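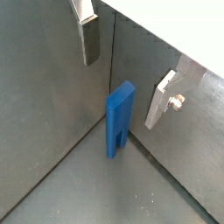
Pre-purchase check, bin-picking cell, Prindodach line. Filled in by Oana Sima, April. The quote from Modska covers the arm, two fingers and a great deal of optimism. Most of the money question is corners: a blue block standing upright in one, a wall on each side, and a gripper that wants to come at it with a finger left and right. Budget accordingly.

1. Finger clearance at walls
Hold. Ask Modska for narrower pads, and ask what "standard" costs when it isn't.

2. Enclosure walls
Pass with comment. Scuffs on the left panel. Cosmetic, so please don't let Hrynyshyn sell us new panels again.

3. Floor
Pass. White specks, wipe down. Cleaning is still not a line item. It was 418 last year under "misc."

4. Spare fingers
Fail. Quote includes none. Add 3 sets.

5. Lead time
28 days according to Clustport, who also said that in the winter.

6. Guarding and e-stop
Pass on paper. Recheck once there is something to stop.

7. Training
4 seats quoted, two people on shift. Cut to two.

Do not sign until 1 and 4 are closed. O.S.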